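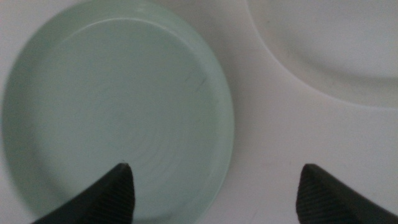

Cullden Glaze Names

A word list of color names used for glazed tableware, with the spelling variants and base color terms assigned to each. Plain text, UTF-8, tab-separated.

Contents

names.tsv: one row per color name. Columns: id, name, variant_of, base_term, source, note.
sources.tsv: one row per printed catalog or price list.
CHANGES: corrections since the first release.

There are 300 rows in names.tsv, drawn from 9 sources. Rows with an empty variant_of are head entries. All others point to the id of a head entry. Chains are not allowed; a variant never points to another variant.

Base terms

The base_term column takes a value from a closed list: white, gray, black, brown, red, orange, yellow, green, blue, purple, pink. Mixed values such as "blue-gray" are split, with the dominant term in base_term and the other in note. Celadon is entered under green throughout, including where a catalog groups it with the grays. Mint and sage are separate head entries. "Pale" and "light" are kept as part of the name when the catalog prints them that way and are never added by the editors.
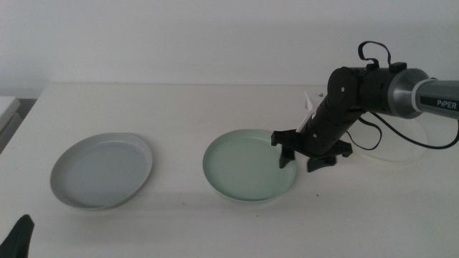
Nadine Nasrallah wrote in January that a single base term loses too much for the gray-greens, and that two editors working from the same catalog would not split them the same way. She asked for a second column with equal weight. This has not been adopted. The note column holds the second term and can be parsed: it is always the first token, followed by a semicolon.

Sources

Source codes are CE for the Cendano price lists, BO for the Boyer trade catalogs, and PR for the Pramham order books. Order books are handwritten and abbreviations in them have been expanded without marking. Where the reading is uncertain the note field contains "rdg?" and the row should be left out of frequency counts.

Known problems

Row 80 duplicates a head entry under another spelling. It is kept so that ids stay stable.
Boyer reused names for different glazes. The list records names only and does not separate them.
Trailing spaces remain in the note column of some PR rows. Strip before comparing.
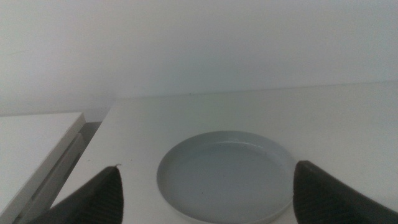

Fares Sayegh reports that spreadsheet programs turn some of the ids into dates on import and suggests a letter prefix. Until version 2, set the id column to text before opening the file.

License

Free to copy and modify with credit. Catalog scans are not included.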